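Skudeck Game Table Topper

If you love playing cards at home but don't have a room to give up to a card table, the Skudeck might be just what you've been waiting for! It's a felt-covered topper that sits right on your dining table, opens in a minute or two, and folds back down when it's time for supper (or when everybody has lost enough pennies for one night).

Adjoa Dogbe made the first one for her own family's August get-together, where three generations play rummy until well past bedtime. The old kitchen table was slick, the cards slid everywhere, and picking one up off bare varnish took a fingernail and some patience. She glued felt to a folding board, everyone wanted to know where she'd bought it, and off she went. The Skudeck she makes today is the eighth version, and we think it's a beauty.

What you'll notice first is how nicely cards land. There's a thin layer of foam under the felt, so a dealt card stops where you put it, and you can slip a finger under the edge without bending the corner. Dice are quieter too, which matters a lot if somebody is asleep down the hall. Dominoes, mahjong tiles, jigsaw puzzles - it's good for all of them.

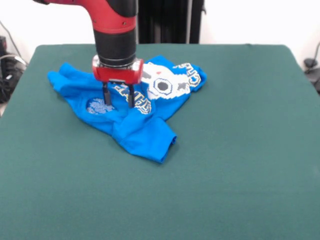
Blue cotton tee on dark green felt.

The felt comes in three colors. Dark green is the classic and still our favorite, with enough depth that white card faces really stand out under a lamp. Skenavska Gray is softer and looks lovely in a living room. Ansah Red is for the bold, and it's a warm brick shade, nothing like a fire truck!

Looking after it is easy. Brush crumbs off with a soft clothes brush, always in the same direction. Pet hair comes up with a lint roller. For a spill, blot right away with a dry cloth and don't rub, then let the felt air out flat before you fold it. Please don't iron it, even on low (the foam doesn't like heat one bit).

Details

Size open: 155 cm long, seats up to 8
Weight: light enough for one person to carry, with a handle on the long side
Surface: felt over foam, stitched at the edge
Underside: rubber grip dots, safe on wood and glass
In the box: topper, carry bag, soft brush, spare grip dots
Price: $115, any color

Can I leave it out all the time?
Sure, lots of people do. Keep it away from a sunny window, as the green and the red will fade a little over the years.

Will it fit a round table?
Yes, if the table is at least 100 cm across. The ends will stick out past the edge, so don't lean on them.

Do you sell the felt by itself?
We do! Choose "Replacement felt" on the order page and tell us which version you own. The version number is stamped next to the handle.

Page updated January 23, 2019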